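Newsletter of the Trestville Hat and Glove Circle
Reading time: 5 minutes

Where the hat sleeps: some words about stands

In the last newsletter I promised to write about storage, and several members reminded me of it, so I must keep my promise. The subject is small but it comes back every year. In August the hats are out of the closet for the market, in fall they go back, and in spring we open the boxes and somebody is sad. A brim has a wave in it, or the crown has a dent where there was no dent before. Most of this damage comes from how the hat was put down and left.

I will speak mostly of soft hats, and of suede more than of felt, because suede is what I was asked about. A stiff felt hat forgives more. Suede is leather with the nap raised, and it remembers every place where it was folded. If you leave it lying on the side, the crown goes down under its own weight and the brim takes the shape of whatever is under it. One evening does no harm. A winter is another matter.

My first advice is to stop using hooks. I know they are practical and I also have two by my door. But a hook carries all the weight of the hat on one point, and on a soft crown this point becomes a little nose which you will not remove easily. The second bad place is the top of a closet with other things on it. The third is the car, behind the rear window, where the sun makes the color pale on one side only.

What I like is the wire stand, the simple kind with a ring for the foot, a post and a rounded top. It weighs almost nothing and air can pass inside the crown, so the sweatband dries after you wore the hat. You can find such stands in shops which close down, and also new, for little money. Mine came in a lot from the old Vanags hat shop, thirteen pieces, of which some had to be straightened by hand.

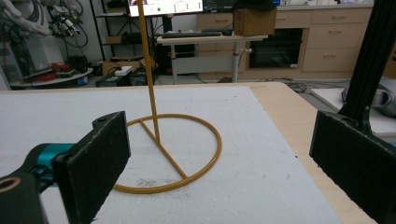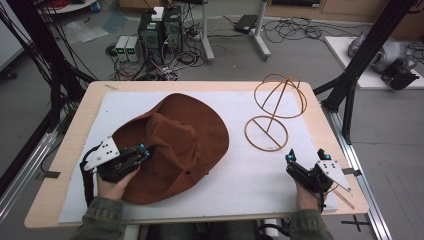 Before you put a hat on a stand like this, please test the stand alone. Set it on a flat table and push the post lightly with one finger. If it rocks, the ring is bent, and you can correct it by pressing it on the table with both palms, a little at a time. The crossbar in the ring should also lie flat. If the bar stands higher than the ring, the stand turns on it like a compass needle and sooner or later the hat goes to the floor.

Then look at the top. The arcs of wire should cross evenly, and there should be no sharp end looking out. I go over the wires with an old nylon stocking. If the stocking catches, the suede will catch too. A small drop of glue or a turn of cotton tape is enough to cover a rough place. For very soft crowns I put a cap of cotton cloth over the arcs, tied under them with a ribbon, so that the wires do not print their lines in the leather. Do not use plastic for this. Plastic keeps the damp inside.

Now the hat itself. Brush it first, with a suede brush or a clean dry sponge, always in one direction, and then look from the side to see if the nap lies the same everywhere. If the crown has lost its form, do not pull it from the outside. Put your hand inside, open the fingers and push gently from the middle to the edges. Fill the corners with white tissue paper, not newspaper, because the ink goes off on a pale lining. For a crease which does not want to go, you can hold the hat some distance over a pot of hot water for a few seconds – with suede really only seconds – and then shape it and leave it in peace until the next day.

When you set it on the stand, hold it with two hands at the sides of the crown and lower it straight down. Many people take the hat by the front pinch, and I did this for years myself. It makes the leather thin exactly where everybody looks. The brim should hang free and touch nothing, not the wall and not the neighbor hat. A wide soft brim may come down a little more than you like. You can help it with a ring of rolled tissue under it, but turn the hat a quarter every few weeks so that it does not always hang in one place.

I also lay something soft on the table where I work, and it should be a light color. On a light cover you see the dust which comes out of the hat, you see if the color rubs off, and you find the small screw or the pin which fell. Mine has many gray marks by now and I do not try to clean them anymore.

If you have no place for stands, a box is also good, but a large one. The hat should lie upside down on the crown if the crown is firm, and for soft ones you make a nest of tissue, so that the brim does not touch the bottom. Write on the outside what is inside. Last year I opened 21 boxes to find one gray cap for my nephew.

Some practical information at the end. The club has bought a few more stands from Masten, in two heights, and members can borrow them for the summer. The lower height is for caps and small brims, the taller for everything wide. Please return them with the wires straight. The suede brushes are again in the cupboard at our room on Istard Street, second shelf, with the tissue paper. If you take the last packet of tissue, please write it in the book.

For the next newsletter I am collecting questions about straw, which breaks where suede bends and needs quite different treatment. You can leave a note in the club mailbox or write to us at the address below.

Last updated: May 16, 2024

Contact: Trestville Hat and Glove Circle, P.O. Box 491, Trestville | © 2024 Trestville Hat and Glove Circle | Back to top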